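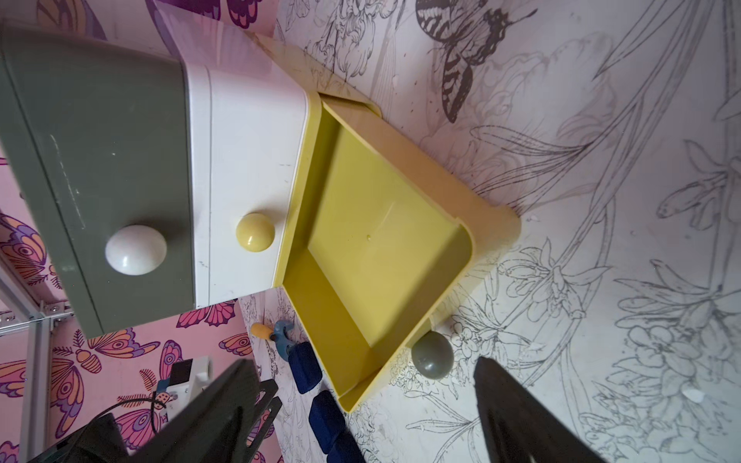 Small chest, yellow drawer open — green, white and yellow fronts

Home | Support | Tickets | Spare Parts | Contact

Ticket 2000: Yellow drawer sticks on the small chest
Opened by: Joelle Majali
Product: Clakia small chest of drawers
Status: Closed, May 2024

Joelle Majali wrote:
Hi! I love this little chest, and the mix of colors makes me happy every time I walk past it. The yellow drawer has started catching though. It slides fine for the first bit, then drags on the left side and I have to wiggle it. The green and white ones run like a dream. I emptied the yellow one and it still drags, so it isn't the weight.

Support (Jinen) wrote:
Thanks for emptying it first, great start! Please pull the drawer right out and run a finger along both runners. Grit likes to collect there. Then try a little candle wax on the bottom edges — plain white is best.

Joelle Majali wrote:
Found a crumb of dried glue on the left runner! Scraped it off with an old bank card and waxed both sides. So much better, but the last inch is still a bit stiff.

Support (Jinen) wrote:
Nearly there. Check the screw behind the gray knob. If the head stands proud, it can rub inside. A quarter turn should do it.

Joelle Majali wrote:
That was it! It glides all the way now and I keep opening it for fun. One more thing, can I touch up the scuffs on the green front?

Support (Jinen) wrote:
Yes! Ask for touch-up pot 119 from Spare Parts. Wipe the front down, let it dry, and use two thin coats. Take the white knob off first.

Print this ticket
E-mail this ticket

Related tickets
Nisport shelf leans to one side
Replacing a loose knob
Amarasinghe wardrobe door won't close
Wax or soap for runners?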